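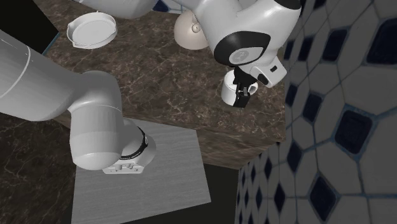
2021-05-02

I've now spent three weekends with the trial version of Tonier, the kitchen simulator from Warker, and I still can't tell you who it's for.

The pitch is simple. You pay $60 a month, you get a set of ready-made kitchens with a robot arm already standing in them, and you practice your pick-and-place work without owning an arm or breaking any mugs. The sales page promises 2,906 "household scenarios." I wanted to know what a scenario was, so I opened a lot of them. Plenty are the same room with a different counter and different tile. Swap the stone, swap the wall, call it new. If your camera model is fussy about backgrounds then fine, that's worth something to you. It isn't 2,906 kitchens.

The rendering is better than I expected, I'll give them that. The stone has veins in it, the tile has proper grout lines, and the white shell of the arm picks up highlights in a way that looks decent on a big monitor. Then you look past the edge of the counter and the room just goes dark. I doubt that matters for training. It does make me wonder what else got skipped.

My bigger gripe is the grasping. Warker quotes a 97 percent success rate on the mug task with the sample controller. Success, according to the docs, means the fingers are in contact with the mug and the mug is still upright when the timer stops. Lifting it is a separate task. Putting it down somewhere useful is another one, and neither of those has a number printed next to it. I wrote to support in April asking for both and got a link to the page I'd just read.

Contact settings are also hidden unless you buy the Tatine add-on, a one-time $400. Without it you can't change friction or finger force, so when a mug skates off toward the edge you get to watch it go and that's the end of your investigation.

Things I did like: it installed on the first try, resets are quick, and the log files are plain text.

I had Hrynyshyn running on the same machine before this. It's uglier and the menus are a mess, but the friction slider is right there in the free version. I'm keeping that one. The Tonier trial runs out on Friday and I've already taken my card off the account.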